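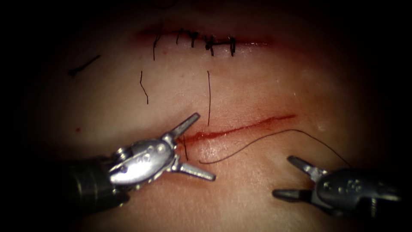 My uncle's old tire shop in our town has a new sign since August. It now says Drelier, in gray letters, and under it in small print the sign says that the company has many locations. Before, it said only Yáñez, because that was the family who owned it, and everybody knew what you could get there: tires, brakes, oil, and a coffee that was too strong.

I should explain that he is my uncle by marriage and that I worked in the office of this shop for 6 years. It was my first job in this country. I learned many English words there that I could not use anywhere else, such as lug nut and valve stem. So I am not neutral when I write about the sale, but I will try to be fair.

For a long time my uncle said he would never sell. Then he had his knee operation, and his daughter told him clearly that she wanted to stay in her own profession. She is an accountant, and she is the one who sat down with him and went through the books. The shop made money every year. It did not make a lot of money, and a big part of it went back into equipment, because the newer cars need calibration tools after almost every repair. He had been paying for the alignment machine longer than he paid for his truck.

The first offer came by letter. He thought it was advertising and put it in the recycling. The second one came with a visit, on a Thursday, from a woman called Ingrid Tillman who was buying shops for Drelier in our part of the state. I was prepared to dislike her. She looked at the lifts, she asked how old the compressor was, and she wanted to see the tire storage in the back, where usually no visitor goes. She did not promise that nothing would change. She said which things would change in the first months and which things she did not know yet, and my uncle liked this answer.

The part that took the longest was the building. He owns it, and Drelier wanted only the business. So now they pay him rent, and he is the landlord of his own old shop, which makes him laugh. My cousin wanted a lease with a fixed increase and a paragraph about who repairs the roof. They discussed the roof longer than the price of the business! If you own a small shop and you are thinking about the same step, please read the part about the roof very carefully, and the part about the old oil tank too, if you have one.

What changed for the customers? I took my own car there last month to find out. The booking is now on the internet, through a system called Lurkudex. You choose your car and the service and you get a text message. I must admit that it works well. In my time we had a paper calendar with coffee rings on it, and when two people had the same hour, I had to call one of them and apologize in my bad English.

The prices are on a board now, and some are higher. An oil change went up. A simple tire repair, which my uncle often did for nothing if he knew your parents, has a price like everything else. The young man at the counter also offered me a protection plan called Driment. I asked him what is included, and he read it to me from the screen, and then we both agreed that my car is too old for it. He was polite. I think he was relieved that I did not make him read the second page.

All three mechanics stayed. This was important for my uncle, and he asked for it before he asked for anything else, although my cousin told him to do it in the other order. They have better health insurance now and they have to wear the gray shirts. One of them told me he misses deciding by himself which brake pads to order — he must take them from the company list. He also told me that he gets home earlier than before. I asked if he would go back to the old way, and he wiped his hands and said that he has to think about it.

My own feeling is mixed. I read often that the big chains are destroying the small repair shops, and I understand why people write this. But I saw the alternative quite close. On the road to the highway there was another family shop, of the same age as ours, and when the owner became sick there was no buyer and no plan. The doors were closed for two winters and now they sell mattresses there. Four or five people had to look for work, and the customers drove to the next town.

What I miss is something that is difficult to put in a contract. When a person could not pay the full bill, my uncle wrote the name in a blue notebook and they paid a little every month. Some paid with tomatoes. With the new company you can apply for a credit card at the counter, and I do not think they accept tomatoes.

He still goes by in the morning, around the time they open, and says he is inspecting the building. The gutters on the north side need to be replaced before winter. According to the lease, this is his job, so he is now asking for estimates and complaining about every one of them.

Recent posts
My first winter tires and other mistakes
Words I learned at the parts counter
Is it worth repairing a car with a rusty frame?
How to read an estimate before you sign it
Selling my old station wagon to a neighbor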